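Sinora Software Update: Changes to the Recording and Review Tools

2/8/21

The Sinora software group has completed the second release of Kurup, the set of programs used to turn recordings from hand-held grippers into material from which a control policy can be trained. The release is now installed on all project machines at Cekbridge, and partner teams may request it through the usual channel. Members who record at home or in other furnished rooms should move to the new version before their next session, as recordings made with the earlier one will no longer be accepted after the end of the month.

The most important change concerns timing. In a two-handed task each gripper keeps its own record of movement, finger opening and video, and the two records must be brought on to one clock before they are of any use. The first release did this once, at the start of a recording. Over a long session the clocks drifted apart, and a hand-over from left to right could appear to take place before the left hand had let go. Kurup now checks the clocks throughout the session and stores the correction beside the original data, so that the earlier values can always be recovered.

The position tracker has also been revised. It works from the gripper's own camera and depends on finding fixed points in the room. It performed well in our test room and less well in ordinary homes, where plain walls gave it little to hold on to and small objects were moved during the task. The new tracker gives less weight to anything on the working surface near the fingers and more to furniture, doors and fittings further off. On the 1366 recordings held back for testing, 39 were rejected for lost tracking. The remainder passed to the next stage without repair by hand.
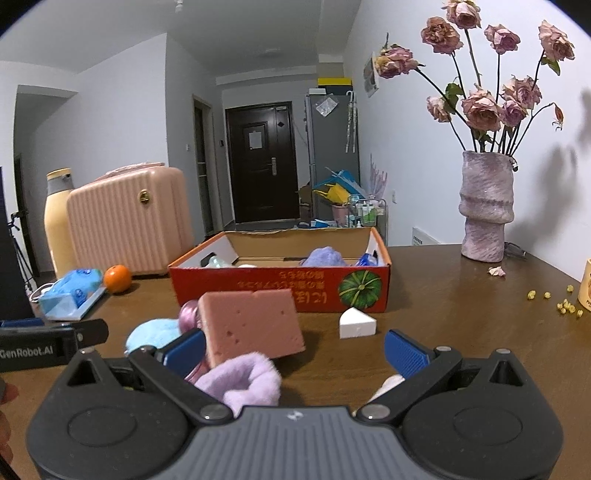
Table-top packing task, seen from the right-hand gripper, with the open box beyond the finger pads.

Box packing remains the main task for this part of the programme. It asks a good deal of the planning software — the opening of the box is narrow when approached at a low angle, the flaps may be in the way, and soft items change shape when held. Skurkora, our planning module, previously treated every item as rigid and kept a fixed clearance from the sides of the box. It now accepts a softness value for each item and allows light contact with the flaps where this value is high. Items without a value are still treated as rigid.

Reviewers will notice a different layout in the labelling tool. Both gripper views are shown side by side, with finger opening drawn as a line underneath. A grasp is proposed wherever the line falls and then holds steady, and the reviewer confirms, moves or deletes the mark. Empty closures must still be marked by hand. The keyboard shortcuts are unchanged, except that the key for splitting a recording now asks for confirmation.

Two faults are known. The tool may stop responding when a recording of more than 2000 segments is opened, and such files should be divided first. Exported labels may also lose their room name if it contains a comma. Both faults will be dealt with in the next minor release.

The shared collection stood at 1026 reviewed recordings of the packing task at the close of January. Teams wishing to use it for training are asked to quote the release number of the software in any report, and to send questions on file formats to the Sinora software desk.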